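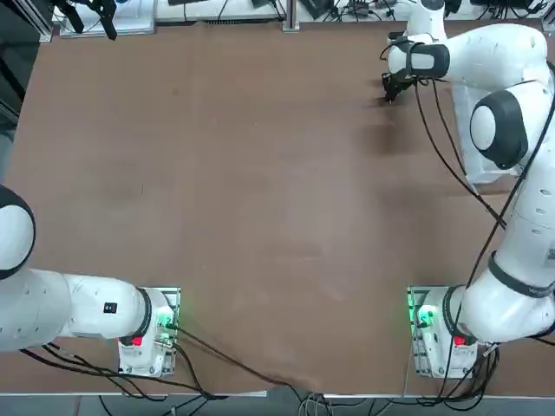
January, 7 a.m., kettle on

Glue notebook, continued. The Whitelaw hide glue has now been soaking overnight in the small jar and has the texture of a dessert I was once served at a wedding. I take this as a good sign. The Provlow fish glue came ready to use, in a bottle with a nozzle that clogged on first contact with daylight. Pin through the nozzle, back in business.

Where things stood at the end of last time: the test joints in maple held, the test joints in oak mostly held, and the walnut came apart in my hand while I was writing "walnut: good" on it. The label has been left on as a lesson to whoever wrote it.

Today's batch: 15 lap joints, all maple, all cut from the same board so I can't blame the tree. Hide glue on 7, fish glue on 4, and the remaining 4 with the yellow stuff from the hardware store as a control. I had planned even groups. Then I dropped the bottle.

Warmed the hide glue in a water bath. Old recipe card says to keep it at 140 F and never let it boil. The hot plate has two settings, which I would call "off" and "volcano," so most of the morning went into lifting the pot on and off like a short-order cook. Somebody please put the good thermometer back in the drawer. The meat thermometer works but smells of its previous career.

Clamping. Wiped both faces with a damp rag, brushed glue on one side only, rubbed the pieces together until they grabbed, clamped. The hide glue gave me less than a minute before it started to gel. Warming the maple first under the lamp bought a bit more time, enough to notice that one of the joints was on backward, though not enough to do anything about it. It is joint 6. It will be tested backward.

Fish glue was the opposite: endless working time, and the joints slid around under the clamps like kids in the back seat. Pinned the worst one with a staple. Yes, I know. It's marked in the log and I'll throw out the number if it wins.

2 p.m. Squeeze-out on the hide glue has gone rubbery and peels off in long strips, very satisfying. Yellow glue squeeze-out has gone where yellow glue always goes, into the grain, where it will sit and repel stain for the rest of its life. Scraped what I could.

Read the Gralareo handout over lunch, the one on reversible joints for chair repair. They like hide glue for anything that will need to come apart again, and suggest a little alcohol worked into the seam to make it brittle. Worth trying on a spare before I go near the Sketport chair, which has been glued by at least three generations of optimists. The back left leg has epoxy in it. The front right has what I'm fairly sure is caulk.

To do before breaking anything:
Leave everything clamped overnight, including by me.
Find the spring scale. Last seen weighing a suitcase.
Cut more maple, same thickness.
Make fresh hide glue. The leftover is in the fridge, second shelf, and is not applesauce.

5 p.m. Checked joint 6. Still backward, very solid.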